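I'm going to make the case for hermetic storage again, and I'm going to be loud about it, because grain weevils are winning in places where they really don't have to.

Most talk about pests in maize stops at the field. We argue over sprays, traps and seed, and then the harvest comes in and everyone relaxes – just as the weevils get going! A farmer outside Lurstead told me she lost 23 bags in one season, all of them after a crop she'd been proud of. The field was fine. The store was the trouble.

Sealed storage is wonderfully simple. Close dry grain up tight, and the insects inside use up the oxygen and die. It needs no dust or fumigant, and you don't have to guess whether last year's treatment still works. The grain has to be properly dry first (please, please check it), and the seal has to be good, but those are things a family can learn in an afternoon.

The Stukia growers' group started with 25 households and now has 600. I visited in February, six months after harvest, and the maize they poured out for me was clean and bright and smelled like maize. I could have cheered. I think I did, a little.

So I'd love to see the Wiltedon district office move part of its spray budget into liners, tubs and moisture meters. Spraying has its place, and I'm not asking anyone to give it up – but grain that's already been grown, picked and carried home deserves some of that money too.

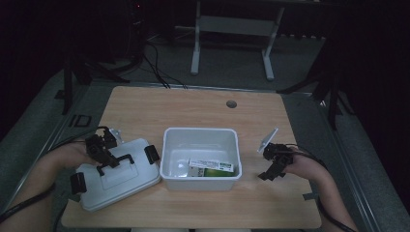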